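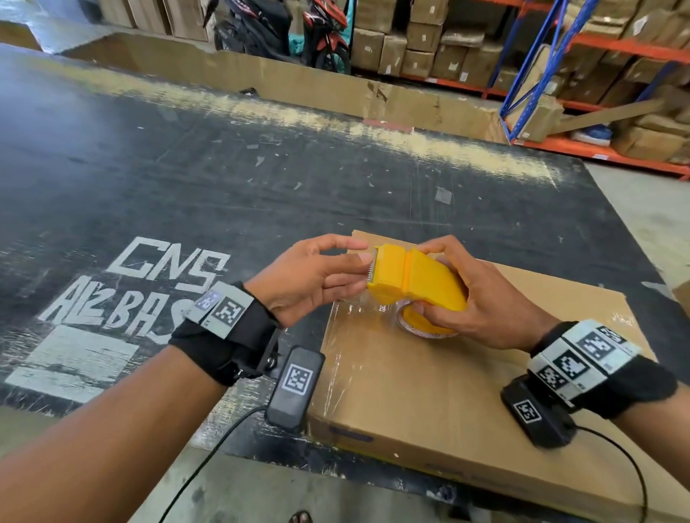
Fans of the cable channel Oro got the news they had been dreading this April: the family series Lundov will end after nine seasons. The channel says the last two episodes will go out back to back, and then, after 1,296 installments (it ran every weeknight, bless it), the bakery on the square will close for good. Studio life is already giving way to packing tape and flat cardboard boxes, and the costume department alone has more than 3,000 pieces to find homes for.

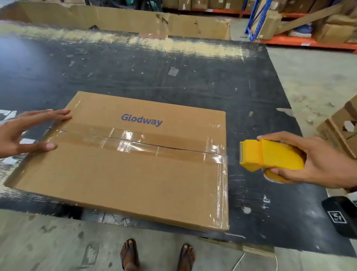
Many of those will go to the channel's period drama, Dornach, which films next door and has been borrowing Lundov's coats for years anyway. Two of the younger cast members are moving over as well, so viewers won't have to say goodbye to everybody at once.
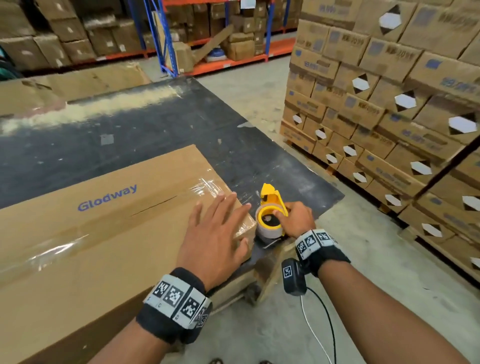
Oro blamed rising costs and said it had talked with the producers at Bosman about a shorter run, but the two sides couldn't agree on a schedule.
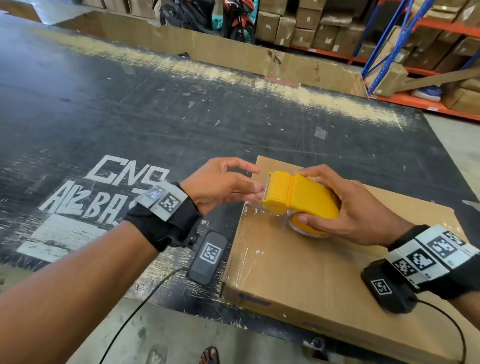
Miklós Szénási said he had hoped for one more season, if only to see the sisters make up properly, and that he would be watching the finale with his mother, just as he did the very first episode.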